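Why Soledad Escobar stopped selling to everyone

Soledad Escobar does her invoices at a card table in the back room of her shop in Braltwood, next to the kettle and a stack of flattened boxes. She has run Whitelaw, a housewares store on the main street, for nine years. For the first six of them she also sold wholesale to other shops. She quit that side of the business three years ago, and she still gets asked why.

"People think I went broke," she says. "I was making more money on paper than I ever had. I just couldn't get at any of it."

The trouble, as she tells it, was getting paid. At the peak she was supplying 71 stores in four states with bowls, trays, linens and kitchen things she bought from small makers. The makers wanted money when they shipped. The stores wanted 60 days to pay, and many of them took 90. Escobar sat in the middle and covered the gap with a line of credit.

"A shop would order in September for the holidays and pay me in December if I was lucky," she says. "If I wasn't lucky, I'd call in January and they'd tell me they had a slow season. I had already paid for every piece."

She had come to retail from a job in the billing office of a dental group, and she says that helped less than she expected. Patients mostly paid because they wanted to come back. Store owners, she found, would move to another supplier and leave the last bill sitting there. One customer owed her $2,404 for 14 months. She got it in the end, in five payments, after driving to the store twice.

"It wasn't the biggest one. It's the one I remember because I liked her. We had dinner once. That made it harder to ask."

I asked whether she had ever thought of using a collection agency. She did, once, on a smaller account, and the agency kept a third of what it recovered. She doesn't regret it but says she wouldn't do it again for anything under $1,000.

The person who talked her into changing course was Boyang Feng, a bookkeeper who works with small retailers in the area and had taken over her accounts the year before. Feng joined us for part of the conversation, on his way back from another client.

"I split the business into two on paper," he says. "Store on one side, wholesale on the other. She'd never seen it that way. The rent was all charged to the store, so the wholesale looked great. But half the back room was wholesale stock. Most of the van was wholesale. The interest on the credit line was all wholesale. When you put those costs where they belonged, it was losing money in eight months out of twelve."

Escobar didn't believe him at first. She took the pages home and went through them with a pencil.

"I found two mistakes," she says. "Neither one helped me." 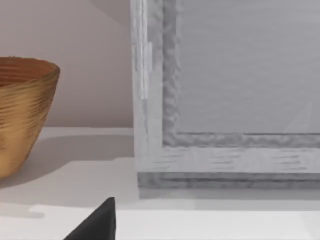
Image: Dridon Studio

Winding it down took longer than either of them planned. She wrote to every account and gave them until the end of the spring to place a last order, paid up front. A few were angry. Most never wrote back. One store in Kustau, which had been with her from the first year, asked to keep going on the new terms, and she agreed. It is still the only outside shop she supplies.

The makers were a harder conversation. Some of them had come to depend on her orders. A woodturner who had been sending her 800 pieces a year was now looking at a fraction of that. Escobar gave him the names of a dozen store owners she trusted to pay and told him which ones she didn't. She thinks he ended up with better prices selling to them directly, though he had to start doing his own shipping, and he complained to her about the cost of boxes for a whole summer.

"I should have told them all sooner," she says. "I was embarrassed. I waited until I was sure, and by then they had bought materials. If I could do one part over, it would be that."

With the wholesale stock gone, she had a back room again. She knocked out a row of shelving and put in a packing bench, then moved the sales floor back by several feet. The van was sold. The line of credit took another 16 months to pay off, and she closed it the same afternoon. Feng had advised her to keep it open for emergencies. They disagree about this still.

"It costs nothing to have it sitting there," he says.

"It cost me plenty," she says. "I know what I'm like when it's there."

Sales at the store have gone up each year since, by modest amounts. She has two part-time employees where she once had four people and a driver. She pays herself on the 15th and the last day of the month, the same amount each time, which she had never done before. She took a vacation last year, her first longer than a weekend since opening, and spent it at her brother's place helping him paint a porch.

I asked what she would say to someone thinking of adding wholesale to a small shop. She gets that question by email now, mostly from people who have seen her speak at the county small business office.

Her answer is to start with payment up front for the first three orders from any new account, and to set a limit on what any single store can owe. She says to write the terms on the order form and again on the invoice, and to send the first reminder the day after a bill is late. She used to wait two weeks, to be polite.

"Nobody was ever offended by the reminder on day one," she says. "They figure it's automatic. When you wait and then call, it feels personal to them, and then they get upset."

Feng adds that owners should look at their unpaid bills every week, sorted by age. He has clients who check their bank balance each morning and have no idea who owes them what. He also tells them to count their own hours at some kind of wage, even a low one, when they work out whether a line of business is paying.

Escobar says she never did that until he made her. Her evenings on the phone, chasing money, had gone into the books as free.

She does miss parts of it. She liked the trade shows, and she liked walking into a store in a town she had never visited and finding things on the shelf that she had picked out. A former customer called last month to ask whether she would take on a single order for a new location.

She told the caller she would do it for payment in advance. She was still waiting for an answer when we spoke, and the pieces were still out on her own shelves, priced for the store.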